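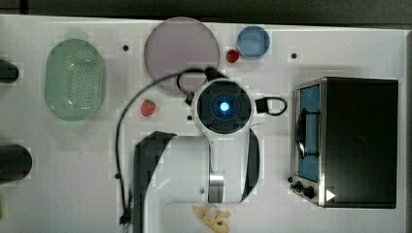 Stultbridge wants to charge for parking by the library, and says shoppers will thank it

STULTBRIDGE — The city plans to put paid parking on the three blocks between the library and the old feed store, starting in March, and it would like you to know that this is good news for you.

That is the pitch in the 14-page report released this week by the city's transportation office. The report says drivers now spend too long hunting for a space downtown, that workers leave their cars at the curb all day, and that a small fee will free up spots for people who want to run in and buy something. The fee is $2 an hour, from 8 a.m. to 6 p.m., payable by phone or at a kiosk.

The plan covers 190 curbside spaces. It doesn't cover the gravel lot behind the post office, which stays free and which, on most mornings, has plenty of room. Anyone who has driven downtown before lunch may wonder where this shortage is.

The report's answer is a parking count. Surveyors hired by the city walked the three blocks and found that 80 percent of the spaces were taken at the busiest hour. That sounds like a lot until you get to the appendix, where it says the busiest hour was noon, and that the count was done during the week of the library's used book sale. The book sale fills every space within walking distance of the library. It has done so for years. A count taken that week tells the city how parking works when there is a book sale.

Asked whether the count would be repeated in an ordinary week, the transportation office said in an email that the figures were "consistent with national experience." It didn't say which figures or whose experience.

The kiosks and the phone app would come from Wimon, a company that runs paid parking in a number of small cities. Under the draft contract, Wimon puts in the equipment at no charge and keeps a share of what comes in. How big a share is blacked out in the copy posted on the city's website. The city attorney's office says the number is a trade secret. It will presumably stop being a secret once the city's budget shows how much parking money arrived and how much left again, but that budget comes out after the contract is signed.

There is also the matter of fines. A ticket for an expired session would be $25, going up to $50 after two weeks. The report projects that fines will bring in almost as much as the hourly fee in the first year, then fall off as drivers "adapt to the program." The later years in the projection don't show much of a fall. Either the city expects its residents to be slow learners or it is counting on the tickets.

Merchants were consulted, according to page 3. What that means is that a survey was mailed to 346 business addresses in the city, including the ones out by the highway that have their own lots and no stake in the matter. The report says a majority of those who replied were "supportive or neutral." It doesn't say how many replied, and it doesn't split supportive from neutral. We asked for both numbers and were told the replies were still being put in order.

Several shop owners on the affected blocks said they never saw a survey. One who did said the only question about price asked whether she would prefer a "modest" fee or a "market-based" fee. There was no box for none. She wrote "none" in the margin and has no idea whether that makes her supportive or neutral.

The Sultana, the diner on the corner across from the library, has put a petition next to the register. The breakfast crowd there tends to sit for a while, and a long breakfast would now come with a parking charge as big as the coffee. The petition had filled both sides of four sheets by the middle of the week. Petitions by a register fill up easily, of course, and some of the signatures seem to be from people who live in other towns. Still, it is more names than the city has offered on its side.

To be fair to the plan, there is a real problem inside it. Some spaces nearest the library doors are taken by the same cars from morning to night, and people with small kids or bad knees end up parking two blocks off. The city already has a fix for that on the books. Signs on the library block limit parking to two hours, and they have been up for as long as anyone at the front desk can remember. Tickets for overstaying are rare. The transportation office says it doesn't have the staff to walk the block and chalk tires. Under the new plan, the walking would be done by staff the city says it will hire with the parking money.

Then there is Stalitz. The report leans hard on the example of that city, which brought in paid parking downtown and saw sales tax receipts rise the next year. The report has a chart. What the chart leaves out is that Stalitz also opened a large grocery store on the edge of its downtown in the same year, with a free lot. The store is mentioned in a footnote, in small type, as "other development." Perhaps parking meters brought people flocking to Stalitz. A grocery store seems like the simpler guess.

Residents of the side streets have a different worry, and the report mostly skips it. Drivers who don't want to pay will look for free curb nearby, and the nearest free curb is in front of people's houses. The report says any spillover will be "monitored" and that a resident permit program could be looked at later. Permits would carry a yearly fee, to be set at that time. So a household that has parked on its own street for nothing could end up paying to go on doing it, on account of a shortage three blocks away that may or may not exist.

What would the money be used for? The summary says downtown improvements, and lists benches, street trees, better lighting and a public restroom. The body of the report says revenue will go first to program costs, second to the general fund, and third to downtown improvements "as available." Those two passages are nine pages apart. People who only read the summary could be forgiven for picturing the restroom.

The city council will take public comment at its next regular meeting, at 7 p.m. in the upstairs room at city hall. Speakers get two minutes each and have to sign up by 6:30. A vote could come the same night, which doesn't leave much time for anything said in those two minutes to change the plan. The council can also send the report back for a new count, and at least two of its members have said privately that they would like one.

The full report is on the city's website under "Mobility," and paper copies are at the library's front desk. The appendix with the count dates starts on page 12. Written comments can be dropped off at city hall until noon on the day of the meeting.

Parking for the meeting is free.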